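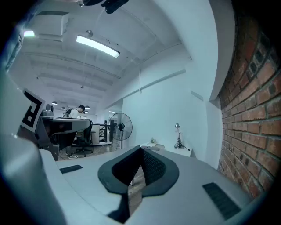
Budgeting for hand-held grippers, how many spare pads?

I have to put in an equipment request for hand-held grippers, the kind a person carries around to record demonstrations that later go to a robot arm. We want 2 to start. They would be used in our regular office, with people at their desks, so there is no separate lab to fit out. The body is the big cost and I have a price for that. What I can't work out is the small stuff. The V-shaped pad has black mesh on its inner faces, there are rubber grip strips on both sides of it, and the square marker on the side panel has to stay readable. Mudix quoted me 314 dollars for a spares kit but the quote doesn't say how many pads are in it. Eletti sells pads one at a time for 45 dollars. My total for everything besides the grippers is 1000 dollars and I would like some left for a computer drive. Is the kit worth it, or should I buy single pads as needed? The request has to be in before our next budget meeting and I won't get another chance until November.

Posted by berkow_bench

Jaanus Paulauskas

Ask Mudix for a parts list before you do anything else. A kit price means nothing until you know what is in it. At 45 dollars each, six single pads come to 270 and seven come to 315, so the kit only makes sense if it holds seven pads or fewer pads plus other parts you need. Check that both sellers' pads fit your body too. The screw spacing on ours was different between two versions from the same maker.

For a first order I would get two spare pads per gripper. That is 180 dollars. The mesh is the part that wears on ours, mostly from picking up mugs and tools with rough edges. The rubber strips have never needed replacing. If yours are glued in, ask if they sell the strips separately, and if they don't, leave them off the request.

Markers we print ourselves on matte label stock. You need the exact size the software expects, so measure one with calipers after printing. Don't pay for those.

Put the storage on the same request. We went through drives much faster than pads.

Wijesinghe

we bought the kit. it was fine. lots of little screws

Posted by desk_by_the_fan

I do the ordering for a group about your size. Shipping is what got us. We placed four small orders in one year and the shipping added up to more than one pad. If you go with singles, order them all together.

I'd also ask for a line called "consumables" with a fixed amount, say 200 dollars, and not name the parts. Our purchasing office lets us spend that through the year without a new form. Yours may not, so call them first. It would solve your November problem.

I disagree on the strips by the way. Ours started peeling at one corner and we had to wait three weeks for a new set. One extra set is cheap if they'll sell it to you.

Comment from berkow_bench

Thanks all. I wrote to Mudix and the kit has four pads, two sets of strips and hardware. Going with four singles from Eletti, a set of strips if I can get them, and the consumables line. Purchasing said yes to that as long as it is on the original form.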